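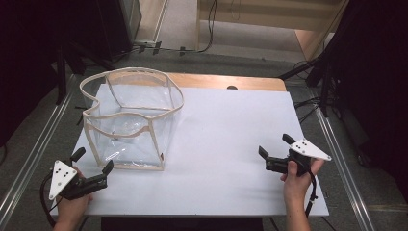 Last changed: 2019-11-24

This site uses cookies to remember your newsletter settings. By continuing to read you accept this. Manage settings

Notes on returning to running after a calf strain

Several readers of the Zatcombe club newsletter wrote in after the spring relay to ask how a calf strain should be handled, and when it is safe to enter a race again. The item below sets out the plan I followed this year, with the loads used at each stage. It applies to a mild strain that has been looked at by a physiotherapist. A calf that is hot, swollen or painful at rest needs to be seen by a doctor the same day, as those can be signs of a clot.

Background. The strain happened in May, on the second climb of the Punia loop, at an easy pace and after two weeks of higher mileage than usual. The pain was on the inner side of the left calf, a little above the point where the muscle meets the tendon. Walking was possible but not normal. The physiotherapist, Yannick Brunet, graded it as mild and set the first check for one week later.

Two muscles do most of the work in the calf. The gastrocnemius crosses both the knee and the ankle and is loaded most when the knee is straight. The soleus sits under it, crosses only the ankle, and carries a large share of the load during steady running, when the knee is bent. A plan that trains only straight-knee heel raises leaves the soleus short of work. Many runners who strain the same calf twice in one season report that they did straight-knee raises and nothing else.

Stage one: walking. The target was to walk for 20 minutes on flat ground without a limp. Two short walks a day were used in place of one long one. A small heel lift was worn in both shoes for the first five days and then removed. No stretching was done. Stretching a fresh strain pulls on the part that is trying to close, and the tight feeling at this point is mostly guarding.

Stage two: raises on the floor. Double-leg heel raises came first, three sets of 15, straight knee in the morning and bent knee in the evening. The tempo was two seconds up, a one-second hold, and three seconds down. When these gave no pain above two out of ten, the same sets were done on one leg. The pass mark for leaving this stage was 25 single-leg raises on the injured side, at full height, within two of the score on the other side. Full height should be checked against a mark on the wall. It is easy to lose an inch of lift as the set goes on and still count the repetition.

Stage three: added load. Bent-knee raises were done seated, with weight across the thigh, and straight-knee raises were done standing off a step. The seated load went up in small jumps every third session. Total repetitions over the whole block came to 1,260 per leg, seated and standing together. Soreness the next morning was allowed if it had gone by midday. If it had not, the next session was repeated at the earlier load.

Stage four: hopping. Running is a series of small hops from one leg to the other, and the calf should be tested for that before the first run. Hops were done on both feet, then side to side, then on the injured leg alone. The first session was kept to 300 contacts in total, with rests, and the last reached 700. Contacts were kept short and low. Height adds little here and raises the load on landing.

Stage five: run and walk. The first run was one minute of running and two minutes of walking, repeated eight times, on grass. Sessions were placed on alternate days. Running time was raised first, and walking time was cut only after three sessions in a row with no reaction. Pace was held well below normal. Cadence was raised slightly, which shortens the stride and lowers the force on the calf at push-off in most runners, though it does raise the number of steps. Hills were left out until 40 minutes of flat running had been done twice.

Some points on the record kept. Each entry had four items: minutes run, pain during, pain the next morning, and single-leg raise count on each side once a week. The weekly count was the most useful of the four. In the fourth week of running it fell by six on the left with no pain at all, and mileage was held flat until it came back. A drop in the count tends to show before any ache does, and members who already log their runs should find it simple to add.

Shoes. I had moved to the Humow, a low-drop shoe, shortly before the strain. A lower drop asks more of the calf and Achilles. I cannot say that the change caused the injury, as the mileage went up in the same fortnight. For the return I used an older pair of Nishimura trainers with a higher heel, and brought the Humow back for one short run a week after the hill sessions were in place. Anyone changing drop should plan on a slow overlap and should not change mileage in the same month.

Compression sleeves. I wore one for some of the early runs. It felt warm and gave some sense of support. I found no difference in the morning scores between runs with it and runs without. They do no harm if they are not too tight.

Return to racing. The rule used was four full weeks of normal training, including one faster session a week, before entering anything timed. The first race was the short course at Zatcombe, run at a steady effort with no sprint at the finish. I placed 233 and had no reaction the next day. The bent-knee raises are still done twice a week, three sets of eight, with the same weight as at the end of stage three.

Corrections to the spring issue: the Punia loop was given as open to dogs off the lead. Dogs must be on a lead from the lower gate to the second stile.

Questions on this item can be left in the clubhouse book or sent by reply to the newsletter address. Please put "calf" in the subject line.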